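Materials for Interiors
Handout 7: Wood surfaces and their finishes

Reading before the seminar: the Mengal notes, section 12. Bring the sample card from last week.

1. Grain
Grain is the direction in which the fibres of the tree ran. On a board cut along the trunk it shows as long streaks. Across the end of the board it shows as rings or parts of rings. Always note the grain direction on your drawings with an arrow.

2. Movement
Wood takes in moisture and gives it off again. It swells and shrinks across the grain far more than along it. A wide top fixed rigidly on all sides may split. Use slotted holes or buttons.

3. Finishes
Oil: soaks in, easy to repair, needs renewing.
Wax: soft sheen, poor against heat and water.
Varnish: forms a film, hard-wearing, difficult to patch.
Sand to 90 grit for old surfaces, then work up through the finer papers. Wipe off the dust between coats.

4. Colour
Most clear finishes warm the colour of pale wood, and sunlight changes it further. Test on an offcut of the same board. Students who used the Alline samples in February should check them again by daylight. A honey-yellow surface with fine grain looks darker at the edge when the edge is in shadow, so judge colour from the top.
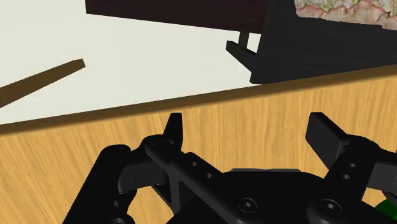

5. Coursework
Choose one table you use often. Write one page on its grain, finish and wear. Hand in at the Drokov building, room 17.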